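Showing the Arm by Hand: Notes on Teaching a Two-Part Fit
Speaker notes, Caltdale session, Tuesday, 2:00 slot
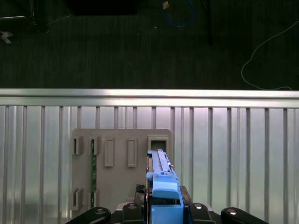
Gunhild Thoroddsen's comment on the first draft of these notes was that I spent too long on the robot and not long enough on the person moving it. She said the arm only ever learns the habits of whoever has the controls, good and bad, so the talk should start with the person. I moved that section to the front.

Slide 1. Opening

Leave the picture up while people find seats. Say what the job is: a blue plastic part has to go into a square socket at the top right of a gray board. The gripper holds the part by its sides. The view is from the wrist, and it is one of the views the operator gets.

Ask for hands: who has moved an arm by pushing on it? Who has done it from a remote station? Expect more of the first. If most of the room has done neither, slow down on slides 3 and 4 and drop slide 9.

My name, Nhyira Laryea. I run the teaching cell at Fuvar. Don't read out the company paragraph, it's in the program.

Slide 2. What we set out to do

We had a fit that our old scripted program handled badly. The script drove to a fixed point and pushed. If the board sat a little off, the part caught on the edge of the socket and the arm stopped on a force fault. Somebody then had to clear it and restart.

We wanted to find out if a set of human demonstrations could replace the last stretch of that program. Only the last stretch. The pickup and the carry are still scripted and I have no plans to change them.

Say this clearly. At the last talk two people came up afterward thinking we had thrown out all the old code.

Slide 3. The person at the controls

This is Gunhild's section.

We used 2 operators for the main set. Both were careful and both could do the fit without trouble after a few days. Their recordings looked very different.

The first operator came in high, stopped above the socket, looked, corrected, and then went down in one move. The second came in at a slant, touched the edge on purpose, and slid the part until it dropped in. Both ways work. When we trained on the two sets mixed together, the arm would start one way and finish the other. It would stop above the socket as if to look and then lean into a slide from the wrong height.

We split the sets and trained on each one alone. Both did better than the mix. We kept the touch-and-slide set because it copes better when the board has moved.

Pause here for questions. This is the part people argue with. The usual objection is that a bigger model would sort out the two styles by itself. It might. We didn't have one, and agreeing on a method with two people took an afternoon.

Slide 4. By hand or by remote

Two ways of showing the task:

By hand. You hold the arm near the wrist and move it. You feel the contact directly. Your own arm and shoulder get into the camera views, and the trained arm will never see those again. You also tend to push harder than you think.

By remote. You sit at a second arm, the leader, and the working arm follows. The camera views stay clear of people. You lose most of the feel. Our station is a Gradel leader arm with a small amount of force feedback, and the operators describe it as muffled.

We started by hand and switched. The hand recordings were quicker to get and we used them to plan the approach angle. None of them went into the final training set.

Slide 5. What the operator needs to see

Point to the wrist view on the screen again. For this fit the operator cares about two things: the top end of the part, and the opening it is going into. From the wrist both can be seen at once while the part is upright.

The ridged aluminum behind the board throws back light in bright bands. Mention this, because anyone setting up a cell will run into something like it. We got different results in the morning and the late afternoon until we fixed the lighting. Shiny metal is fine as long as it looks the same every time, or as long as you record under enough different light that the model stops caring. We did the first because it was cheaper.

There is also a fixed camera to one side. The operators use it for the approach and then look at the wrist view for the last part of the move.

Slide 6. How many demonstrations

Numbers for the slide:

First round, 300 demonstrations, both operators mixed.
Second round, 400, one method only.
Final set, 515, which is the second round plus recoveries.

The 115 recoveries are worth more time than the slide gives them. A recovery is a recording that starts from a bad position. The part is tilted, or it is already caught on the edge, and the operator gets out of it and finishes the job. With only clean demonstrations, the arm had never been shown what to do once it went wrong, and it would keep pressing. After we added the recoveries it backed off and tried again.

If anyone asks for a success rate, say we are still running the long test and I won't quote a figure until it is done. Don't get drawn into a guess.

Slide 7. Things we threw out

Recordings where the operator stopped to think. A long pause in the middle teaches the arm to pause. We cut some of these down at first and then gave up and recorded them over.

Recordings where the grip slipped. The part turns a little between the jaws and the operator corrects for it without noticing. Everything after that point is about a different grip.

Recordings with a board that wasn't clamped. This was my mistake. I had loosened the clamp to move the board and forgot to tighten it, and we lost most of a morning's work. The checklist now has a line for it.

Slide 8. Running a session

Keep this practical. Most of the audience will be going home to set one up.

Sessions run forty minutes, then a break. Past that, the moves get short and jerky, and you can see it in the plots before the operator will admit to it.

Move the board between recordings, a small amount, and write down where. We use a paper grid taped to the bench.

One person drives and one person resets. Swapping every session works better than swapping every recording.

Label the recording right away – good, bad, or recovery. We tried leaving the labels to the end of the day and could not remember which was which.

The driver decides when a recording is bad. If the person resetting gets a vote as well, you end up talking about every one.

Slide 9. Recording software (drop if short on time)

We use Holst for logging. It saves the camera views, the joint positions and the gripper opening on one clock. We had trouble early on with the wrist view running behind the joints. The delay was small, but on a tight fit a small delay means the picture shows the part above the socket when it has already touched. Check this before you record anything you want to keep. Tap the part against the board and compare the contact in the video with the jump in the force reading.

Slide 10. What still goes wrong

A part that comes in badly twisted in the grip. The arm carries on as if it were straight.

A new board color. We tried a lighter board in August and the arm hunted back and forth over it. We have not recorded on that board yet.

Speed. The trained move is slower than the script was on a good day. It copies the operators and the operators were being careful. We have tried playing it back faster, and the touch-and-slide step gets rough. For now we run it at the recorded pace.

Slide 11. Questions

Likely ones, with short replies.

Could a new hire record demonstrations? Yes, after a few days on the leader arm. Keep the early recordings out of the set.

Do you need force feedback? We did better with it. I know of cells that work without.

Would you do it for a loose fit? No. The script is fine for those.

How long from start to finish? Longer than planned, and most of it went on the first round that we could not use. Offer to go through the schedule afterward with anyone who wants it.

Leave the contact slide up. The room is booked for another talk at 3:00, so take the leader arm off the table first and talk to people in the hallway.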